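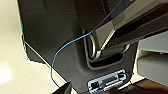 Dark gray housing with the blue cable running across it.

Rornolis Phone Leak Index

Rornolis is a table of smartphone rumors and how each one ended up. It has more than 3,000 rows covering 254 handsets. Each row holds one claim, such as a hidden front camera, a battery size or a missing headphone jack.

Columns: handset, claim, first_posted, outcome

Outcome is one of 4 values: confirmed, wrong, partly, open. Phones that never shipped stay open.

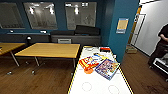

Photo: Lorraine Halliday

Known problems

Reposts are merged by hand, so some duplicates remain. Case maker renders are underrepresented before the Prestolier import, which added 400 rows. Dates use the time zone of the original post where we had it, otherwise UTC.

Updates go out on Tuesday. Send corrections with a link to the Nosuvside tracker.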